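Help me run the Dramlow seed library (part-time, paid, starts in January)

Hi! I'm Yu-na Seok and I look after the seed library in Dramlow, a small valley town with a lot of beans. I need a seasonal assistant, and I'd much prefer a curious person who likes sorting things over one with a fancy plant science degree. If you happen to have the degree, come along anyway, I won't hold it against you.

We lend seeds the way other libraries lend books. You take a packet in spring, grow it, and bring some seed back in the fall. Right now the catalog stands at 3,732 packets, and I know that number because I spent most of last winter typing it in. Beans, squash, a frankly silly amount of lettuce, and a purple pea called Mostonel that people drive over from the next county to get (it tastes like any other pea, but oh, the flowers).

What you'd be doing

Mostly sorting, cleaning and packing. Returned seed comes to us in envelopes, jam jars, pill bottles and once a sock. You'd pick out the chaff, check for weevils, weigh it, label it and put it back in the drawers. We work on plain pale surfaces so the small stuff shows up, and lettuce seed will still find a way to hide from you.
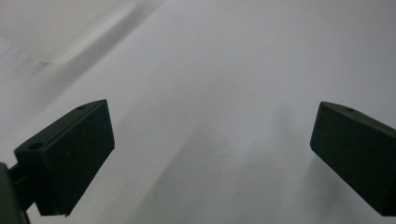

The rest of the week

You'd also run the lending desk two afternoons, answer emails from growers, and do germination tests. Those are fun! Damp paper towel, a row of seeds, a warm shelf, and then you get to be nosy every morning. I'll teach you the whole thing, including how to tell a slow seed from a dead one.

In early spring we mail packets to members who can't get to town. Last year it was 2,000 packets and my kitchen table has still not forgiven me. This year I've got the back room at the Quiambao building, with good light and a door that shuts – and with your help it should go a lot faster. There's a fair bit of sitting and fiddly handwork in that stretch, so please tell me if your wrists or back need a different setup and we'll sort something out.
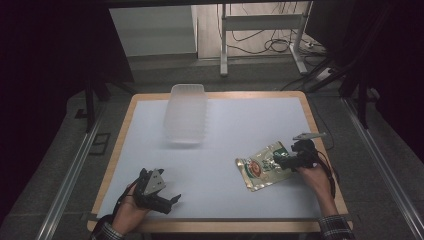
Two hands at the table, one small foil packet.

Hours and pay

It's 11 hours a week, January through the end of May. Mornings suit me best, starting at 9:30, but I can move things around for school runs or another job. Pay is hourly, at the town's seasonal staff rate, and I'll send you the current figure before we talk so there are no surprises. You also get first pick of the spring catalog, plus as much surplus squash seed as you can carry.

You'll probably like it if you

Can read terrible handwriting
Are fine being quiet for an hour and then very chatty with a stranger about tomatoes
Can use a basic spreadsheet (I do mean basic)
Can lift a box of jars up one flight of stairs, or are happy to make several trips

No driver's license needed. The Irel bus stops right outside, and it's even on time now and then.

How to apply

Skip the cover letter. Write me a page or so about something you've grown, fixed or kept going for a while, and add a line on which mornings you're free. Drop it at the lending desk or send it through the contact form on this site with "seed assistant" in the subject. I read everything myself and I'll write back to everyone, though give me a couple of weeks if it's harvest season and I'm up to my elbows in squash.

If you'd like to see the place first, come by any lending afternoon and ask for me. I'm usually the one with chaff in her hair.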